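Wernellow 111 Slatted Aluminum Workbench Top
Item 3829-W – Assembly and Service Furniture 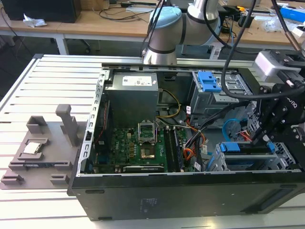 Slatted top in white, shown with an open desktop computer tower.

The Wernellow 111 is a replacement bench top intended for repair shops, school laboratories and light assembly areas. It is supplied without legs and fits all Praltthorpe base units, as well as Tzanetos bases made with the wide crossbar. Customers with an older Brultside base should order the adapter rails separately.

Slats are joined at the underside by six cross members. Clamps, fixtures and cable guides may be secured at any point along the channels between slats, and no drilling is required. Individual slats can be replaced on site with the wrench provided.

Finish: white powder coat
Slat material: aluminum
Cross members: 6
Mounting bolts: 12, included
Warranty: 12 months from delivery

Care
Clean with a soft cloth and mild soap. Solvents and abrasive pads will dull the coating and are not covered under warranty. Check the mounting bolts after the first month of use and tighten as needed.

Ordering
Orders received by the end of March ship at the current list price of $3,829 per set of four tops. Single tops are quoted on request – please state the base model and serial number. Institutional purchase orders should be addressed to Decha Saithong, Furniture Accounts.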